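Nadargate Tone Set: Data Card

Version 2, issued 12th October

Summary
The Nadargate Tone Set is a collection of bracketed exposures prepared by the imaging group at Illton for testing high dynamic range merging and tone mapping software. It contains 112 bracket sequences, each made up of 12 exposures of the same subject in raw format, together with a merged reference file.

Contents
raw/ holds the original exposures, in one folder per sequence
merged/ holds the reference files, in 32-bit colour
notes/ holds the lighting notes and the white balance readings

Changes in this version
The first version, released in May, used a single white balance value for every sequence. Readings are now supplied separately for each one. Two sequences with misaligned exposures have been withdrawn and replaced. Folder names are unchanged, and existing scripts should run without alteration.

Preparation
Reference files were merged in Bodon using its default settings, with ghost removal turned off. No sharpening or noise reduction was applied. Users who wish to compare results with Ekpo should export at full size, as its preview files are stored in a smaller colour space.

Known limits
Night subjects are under-represented. Several interior sequences were taken under mixed lighting, and neutral greys in these may carry a slight colour cast. The set is not recommended for judging skin tones.

Licence and contact
The set may be used for research and teaching, provided that the Illton imaging group is credited. Commercial use requires written permission. Enquiries and corrections should be addressed to Salma Sqalli, who maintains the catalogue. Please quote the sequence number and the version in all correspondence. 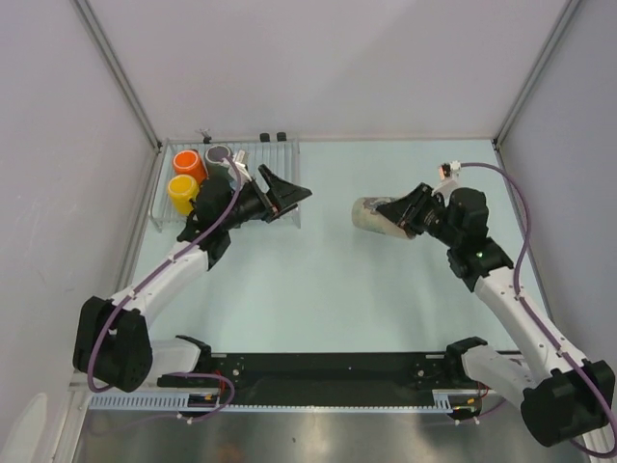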